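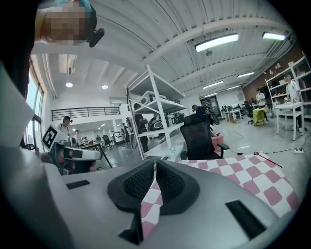

Pink gingham is up! Well, dusty pink. Star wands came out of the party box too

So the tablecloth saga. I wanted plain white, Solveig Isaksson wanted checks, and Solveig was right, as she will be telling everyone until October. It makes the whole room look less like an office and more like somebody might bring you a scone.

I bought it off the roll at Bakke, 14 quid the lot, and hemmed it on Wednesday night in front of the telly. One side is wonky. I've put that side by the wall and I'd be grateful if you all kept quiet about it.

For those asking about the stars — they're just outlines, the red one on a stick, left over from Margit Tveit's niece's birthday. Red's my favourite. The pale blue looks lovely with the pink, but it does vanish a bit next to it.

Next job is the white shelves. I love the slanty shelves on that unit and I also hate them, because what do you put on a slope?? The top has ended up as the home for the white thing with the oval hole and a little bottle with a red cap, and then there are the cables. Black ones, all in a knot on the lower shelf.

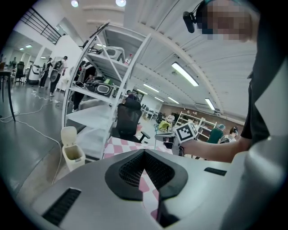
I've got a bag of velcro ties from Traddale and I'm going in after lunch. If I'm not back by four send Tobiloba.

Also can we please shut the lid on the little bin. It's a nice bin! White and beige, goes with everything, looks miles better closed.

Prapai asked if the mesh chair is staying by the checked table. Yes. It's ugly and it's the comfiest seat in the building, I will not be taking questions.

Right, kettle on. More when the cables are sorted — or when I've given up and hung a bit of spare gingham over them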